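Home Article Authors References Download

3.2 Participants and household diaries

The study was carried out in Felatmont, a town where many families do paid work at home in the evening. We contacted 100 households by letter, and each one received a paper diary for 6 weeks. In the diary, the adults wrote down every task that they did with the hands, when it started, when it ended, and if another person was in the same room. In total we collected 2,954 entries. Entries without an ending time were kept, but they are not used in the tables of Section 4.

Following Margaritis and Sarantis, we separate "attended" tasks, in which the person looks at the work almost all the time, from "shared" tasks, in which the attention goes also to a conversation, a radio or a child. The border between the two is not always clear. Peeling of vegetables, for example, was marked as attended by some persons and as shared by others, even in the same household. 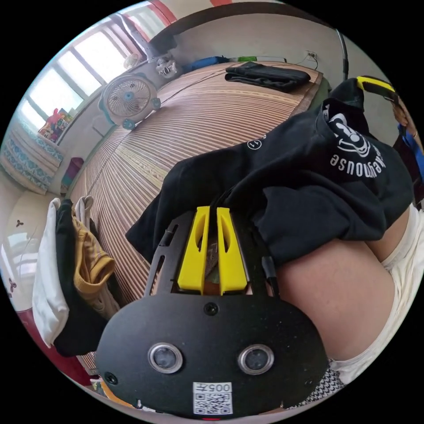 3.3 Coding of the entries

Two of the authors coded the entries independently. The first coder worked from the original diaries and the second one from a typed copy, so that handwriting could not influence both in the same way. When they disagreed, a third reader (Michailidis) decided. Most of the disagreements came from short notes such as "tidy up" or "small things", which say little about the attention that was needed.

We also asked which hand was used more and if the person was sitting or standing. These questions were added in January, after the first diaries had come back, and for this reason the answers are missing for the earliest households. We do not try to estimate the missing values. Tasks done with both hands form their own group – they are longer than the others and are more often interrupted by speech.

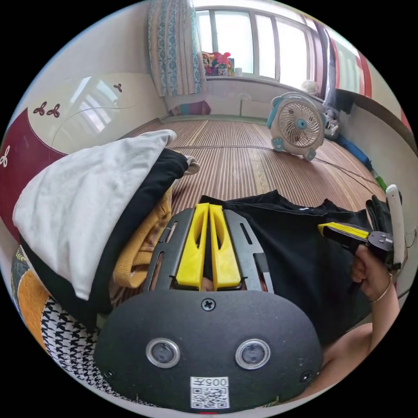 Figure 1. A right hand holding a tool with a long white handle; a thin bracelet is at the wrist.

A limit of the method is that the diary itself takes time. Several persons told us that they filled it in only before going to bed, and then the short tasks are easily forgotten. Samonte and Faulkner describe the same problem in their diaries from Figueroa.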